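Ledgate Hand Gripper – hire and purchase

Reading time: 5 minutes

The Ledgate is a hand-held gripper for recording everyday jobs so that a robot arm can be trained on them later. A person carries it, does the job with it, and the recording goes to whoever is building the arm's software. Jotdale supplies the Ledgate for hire or sale across Australia, with the Brerkier software licence included either way.

Most people who ring us want to know one thing before they ask about price, so we will deal with it first. Can a machine do the chores yet?

Some of them, in some places. On a shop floor, an arm bolted to a bench can move the same part from one tray to another all day, and that has been true for a long time. Change the part, tip the tray or dim the lights and the results drop off. Homes are harder again. A kitchen drawer in one house has very little in common with the drawer next door, and a tea towel never lands the same way twice.

Our own bench arm folds hand towels. In our August trial we gave it 30 towels in a heap and it put 22 of them on the pile in a state we would call folded. The rest were dropped, bunched or left hanging over the side of the bench. A person did the same heap in a fraction of the time while talking to someone else. The arm had been trained on recordings made with the Ledgate in our own workshop, so it was working in a room it knew. When we moved the bench under a window, we had to record more.

That is the use of a tool like this one. It won't fold your towels. It lets you collect your own recordings, in your own rooms, with the items your arm will meet.

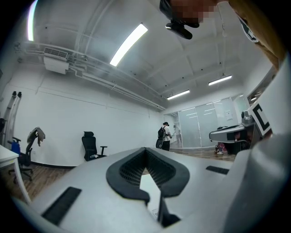 Words by Lyle Brannigan, Jotdale equipment desk

The gripper body is light grey with a smooth upper surface, and the black rubber cradle in the middle is V-shaped with a thick moulded rim. Keep solvent away from the rubber. A wipe with a damp cloth is enough after ordinary work, and a soft brush will get crumbs out of the mesh on the sloping walls.

The marker plate is white with a bold black pattern. Don't write on it, put tape over it or polish it. If it gets scratched, send it back to us and we will fit a new one. Leave the small label on the body where it is too – we ask for the details on it when you call about a repair.

What suits it

Picking up, putting down, pouring, wiping, opening cupboards, loading a dish rack, packing small goods into cartons, sorting parts into bins. We have had good recordings of all of these from customers with no background in robotics. Cloth is fine if you go slowly.

What doesn't

Anything needing two fingers and a thumb, such as doing up buttons. Heavy lifting. Work under a running tap, or near an open flame. Threading, peeling and most kinds of untangling are possible by hand with the Ledgate but so awkward that an arm learns very little from them.

How much recording you need

This depends on the job and on how much your rooms vary. For a single task at a single bench, we suggest starting with 60 clean runs and checking them before you do any more. It is common to find that the first day's work has the same fault all the way through, usually a hand moving too fast. For a job done in several rooms, record in every one of them, and shift the furniture a bit between runs.

Give people breaks. The wrist gets tired before the rest of you does, and tired runs look different from fresh ones.

Hire

The minimum hire is one week. Units leave our Esposito depot by road freight in a hard case, with a charger, a spare cradle and a printed set-up card. Return freight is included. If you keep the unit longer than planned, ring us and we will extend the booking unless someone else has it next.

Purchase

New units carry a 24 month warranty on the body and electronics. The rubber cradle counts as a wearing part and isn't covered. Ex-hire units come up a few times a year, with a new cradle fitted and a shorter warranty. Ask to go on the list.

Set-up help by phone is free for hire customers and for the first month after purchase.

Comments (4)

benchtop_mal
Hired one for our packing line. Good bit of gear. Agree on the wrist, we ended up swapping people over every half hour.

Priya K
Does the licence cover two computers or only one? I'm recording at one site and checking files at another.

Jotdale equipment desk
Two computers, Priya. Email us if you need a third.

old_tradie_63
22 out of 30 towels. My grandson would do worse, but I wouldn't be paying freight on him.

Contact us | © Jotdale | Back to top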